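Brestow pantry shelf notes

2 min read

Kallent is the folder of packing notes and pictures for the snack shelf at Brestow. Notes by Waraponn Luangrath were merged in on Thursday, August 26, 2021. The full set has 1391 pictures in 19 folders, one per shelf visit.
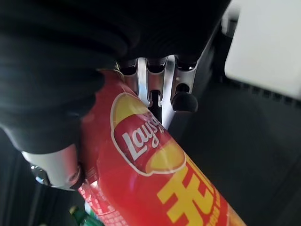 Chip bags go in last, on top of the cans and jars. They crush easily and they slide, so keep them out of the deep bins. A shiny red bag like the Lay's one throws glare across its printing — file it by brand and color, and leave the flavor field blank if you can't read it.

Folder names follow the shelf label, then the visit number. Old Pullis labels are still in use on two shelves.

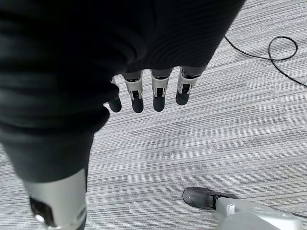 Blank flavor fields are fine and will stay blank until September. Please don't guess them from the bag color.

Comments

Jirayu Nuchit: Are the cracker boxes in here or under Siriwan?

Siriporn Phetsri: Siriwan. Only bags, cans and jars here.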